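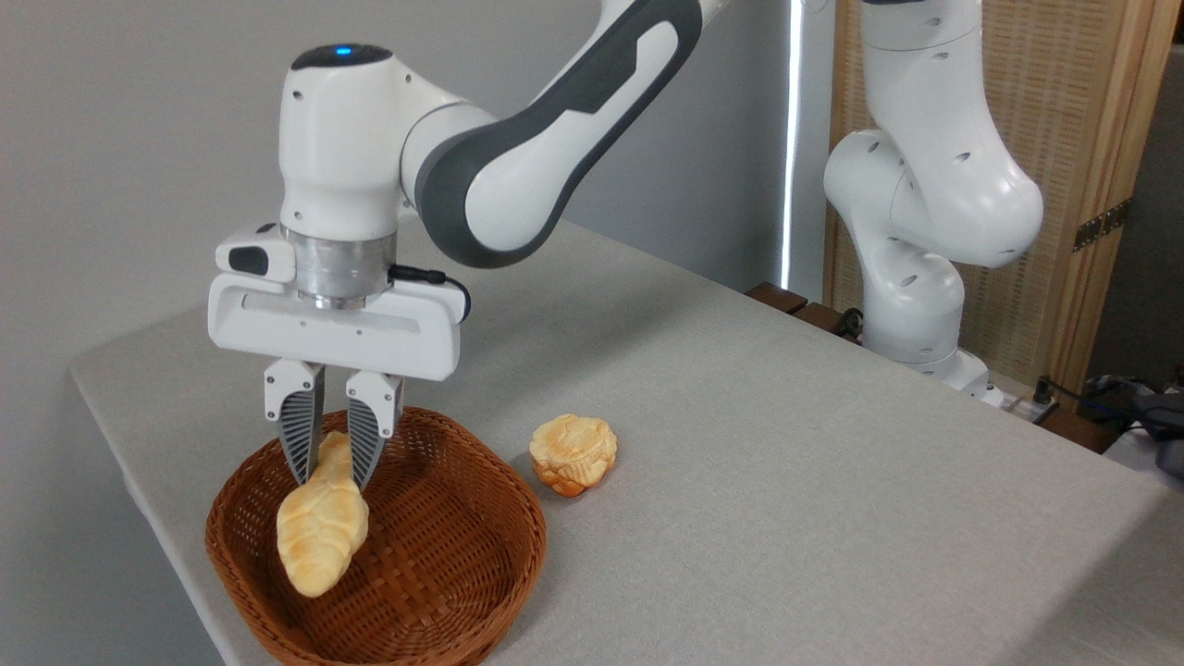

Why did the gripper close on a person's hand when the arm had already been stopped?

The stop button cut the arm and left the gripper powered. The gripper still had a close command waiting, and it carried that out at full force because its force limit had gone back to the factory value.

That is the short version of what happened at Molis, where a small team teaches a pair of arms to pack bakery goods into baskets. Siwan Rowlands runs the cell. Mererid Rosser wrote most of the code that talks to the grippers. I met both of them at the bench on 2023-12-02, after the internal report was finished and the arms were back in use at reduced speed.

The task is simple to describe. An arm picks up a roll or a bun from a cloth-covered table and puts it in a wicker basket. The customer, Balaskas, packs gift baskets and wants to know if the job can be done without flattening anything. Long rolls are the hard part. They have to be held by one end and lowered in at an angle, and if the grip is too light they swing or slip.

"We spend most of our time on grip force," Rowlands told me. "Too much and you mark the crust. Too little and it's on the table. We had settled on a limit of 30 newtons and everything was tuned around that."

On the afternoon of the incident a roll had caught on the rim of the basket. The arm noticed the extra resistance and paused. Rowlands pressed the stop button, waited for the arm to settle, and reached in to free the roll.

"I did what the sheet on the wall said to do. Press stop, check that the arm isn't moving, then reach in," she said. "The arm wasn't moving. I had my thumb and first finger on the roll, right up by the fingertips of the gripper, and it closed."

The grippers on both arms are driven by a Hirker controller, a separate box with its own power supply. When the team built the cell they ran the stop circuit to the arms and treated the gripper as an accessory. There was a reason for that. A gripper that loses power can drop what it is holding, and in an earlier project Molis had worked with glass jars.

"It was a decision from the jar work and we copied it over," Rosser said. "I don't think any of us looked at it again. The drawing said 'gripper supply maintained on stop' and it was correct, that's what it did. We just hadn't thought through what a maintained gripper can do if there's something in its queue."

What was in its queue was a retry. When the roll caught, Rosser's code decided the grip had slipped and sent an open, a short wait, and a close. The stop landed during the wait. The arm froze and the main program halted, but the commands had already been handed to the controller, which had no idea that anything was wrong.

The second half of the fault was the force. At 30 newtons the pinch would have been unpleasant. It was 135, the default the controller loads when it starts up. The controller had restarted earlier in the day after a loose plug was pushed back in, and the limit set by the team was only sent once, when the main program launched. The main program had not been restarted, so it never sent it again.

"The screen still said 30," Rosser said. "It was showing the number we had asked for. It wasn't reading anything back from the controller. I wrote that screen, and I'd looked at it that same day and been happy with it."

I asked Rowlands how long she was held.

"Not long by the log. It was 3 seconds before Mererid pulled the plug on the controller. It felt longer than that, but I believe the log."

Losing power let the fingers go slack enough to pull free. She had bruising to the thumb and a split nail, and was seen at a walk-in clinic that evening. The fingertips on these grippers are ribbed and have some give, and the doctor thought that had helped. Rowlands is less sure. She points out that the ribs are there to hold on to things.

The cell was shut down the next morning. Molis brought in Zoltus, a machine safety firm, to go over the wiring and the procedure. Their list came to 12 items. Rosser had it open on her laptop while we talked, and she went through the ones she thought mattered most.

The stop circuit now reaches the gripper controllers as well as the arms. On a stop, motor power to the fingers is removed and the queue is cleared. A dropped roll is accepted as the cost. The force limit is sent again each time the controller connects, then read back, and the arm won't move if the two numbers differ. The screen shows the value that was read back.

The retry has been changed too. It used to be sent as one batch. Each step now waits for the main program to agree to it, which makes a retry slower.

"It's a bit slower and I can live with that," Rosser said. "The batch was there to save time on something that hardly ever happens."

The sheet on the wall has been replaced. The old one told people to check that the arm was still. The new one says to turn the cell off at the isolator and to use the long wooden tongs if the item is between the fingers. Rowlands wrote it herself. She also asked for a hand release on the gripper, a way to open the fingers with no power at all, and that is the one item still open. The current model doesn't have one that can be reached with the cable in place, so they are looking at a different mount.

Both women were asked by other teams at Molis if the second arm had the same problem. It did. It is the same design with the same controller, wired on the same day, and it was also running at the default force when they checked it.

"It had been packing buns like that all afternoon," Rowlands said. "We did wonder why some of them had dents."

Balaskas was told about the incident within the day and has seen the report. The trial is continuing, with a new finish date still to be agreed – Rosser expects it to slip past the end of December. For now, anyone running the cell works with a second person at the bench, and the isolator has been moved to the near side of the table, where either of them can get to it.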